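Kuvance Beds: README

Version 2, February
Maintained by Sandamali Mollah. Label checks by Fathima Dewan.

What this is

A collection of 1000 short recordings of bedding being dealt with on large beds. Dealt with is the broadest term we could agree on. It covers spreading, folding, straightening, bunching up and, in one folder, giving up. There are 50 recordings for each of 20 bedding set-ups, and every recording has a plain text note beside it saying what was on the bed and what the person was trying to do with it.

We started out calling it a bed-making collection. Then Fathima read the notes and pointed out how few of them ended in a made bed, so the name was shortened.

What is on the beds

Mostly one fitted sheet and one loose item. The loose item is the subject. The fitted sheet is scenery, though it does like to creep off a corner and become the subject without asking.

Pillows are left out of version 2. They were in version 1, where they were labelled "pillow", "cushion", "other pillow" and, on one bad afternoon, "lump". Duvets inside covers are also out until we can settle whether that is one item or two. Sandamali says two. The rest of us would like to go home.

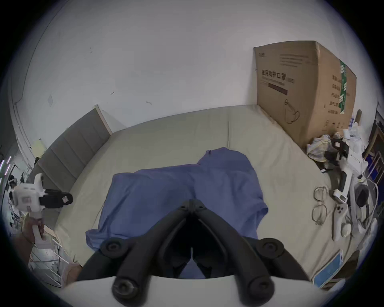

Loose items go by colour and a general noun in the notes: blue cloth, striped cloth, white cloth with hem. Please resist the urge to improve on this. A thing bunched up on a mattress can be a sheet, a shirt or a throw until somebody shakes it out, and the early labels were full of confident guesses. If the item is opened out later in the same recording, the note may use the better word from that point on, and the earlier lines stay as they were.

Folder layout

ako: loose item starts in a heap, aim is to spread it
herath: loose item starts spread, aim is to fold it
jerton: loose item starts half on and half off the bed, aim is left to the person
notes: one text file per recording, same name as the recording
spare: things we couldn't place and couldn't bear to delete

The folder names mean nothing. They were meant to be temporary — you may have heard that one before.

Words used in the notes

Heap: no edge of the item can be followed from corner to corner.
Spread: at least two corners can be found without lifting anything.
Draped: part of the item hangs below the top of the mattress.
Tucked: an edge goes under something, on purpose.
Caught: an edge goes under something, not on purpose.
Crease: a line that would come out with a hand.
Fold: a line somebody put there, or a thick layer lying over another layer.

Tucked and caught cause most of the arguments. If you can't tell, write caught. It is the less flattering word and usually the right one.

Directions are given as if you were standing at the foot of the bed looking towards the headboard, whichever side the recording was made from. Left means left from the foot. Several people have told us this is confusing. They are correct, and changing it would mean rewriting every note in the collection.

A few beds to know about before you start

1. Beds with a padded headboard. Cloth can end up resting against it, and the notes then say "against headboard" and leave it at that. We don't record how far up it goes.

2. Beds where the sheet and the loose item are close in colour. These are slow to check. Give them to somebody patient, early in the day.

3. Beds with a pale fitted sheet and a blue item on top. Easy to tell apart, so they make a decent place to practise. The sheet may look beige in one recording and greyish green in the next; write "pale" and move on.
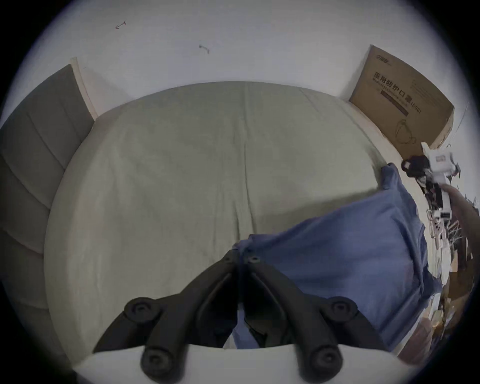 4. Beds with the loose item hanging over the side. Label the part on the mattress and the part over the edge as one item. Version 1 counted them separately and gave us a great many blankets we had never owned.

Known problems

Some notes in herath say "folded in half" where they should say "folded, more or less". We are fixing these as we find them.

The jerton folder has a few recordings whose aim reads "tidy". We no longer accept this as an aim. Existing ones will stay until Sandamali has asked each person what they meant by it, and she isn't looking forward to it.

Corrections are welcome. Send the recording name, the line you think is wrong and the line you would put in its place. Fathima reads them after 4 pm, with tea.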